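Chapter 4
Simulated Views for Grasp Planning

4.1 Why the Camera Moves with the Hand

The earlier chapters treated the camera as a fixed sensor above the work area. This chapter places it on the wrist, where its position changes with every joint motion. The planner must then express each object position in three coordinate systems: the camera, the hand, and the robot base. An error in any one of the transforms shifts the grasp point, and the shift grows with distance from the lens.

All exercises use the Larneo simulator with the Skilby planning library. Scenes are loaded from the Rurnura set, which contains 571 training layouts and 200 test layouts. Floor texture, background, and object placement differ from one layout to the next. Readers who completed the Kaplan exercises in Chapter 3 can keep their configuration files but must replace the camera block.
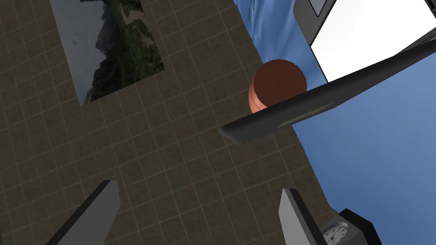
Figure 4.1. Rendered view with the gripper open. The reddish-brown cylinder is partly hidden by the dark bar.

Partial views such as the one in Figure 4.1 raise two problems. First, the lower portion of the cylinder cannot be measured, so its height must come from a stored model or be left as an unknown. Second, the outline crosses two backgrounds, tile on the left and sky on the right. A segmentation threshold tuned on one may fail on the other.

Section 4.2 defines the hand-to-camera transform and gives a method for estimating it. Section 4.3 covers segmentation under occlusion. Section 4.4 combines both results in a planner that rejects any grasp whose approach path meets a known obstacle. The transform notation follows Appendix B, with the target frame written first.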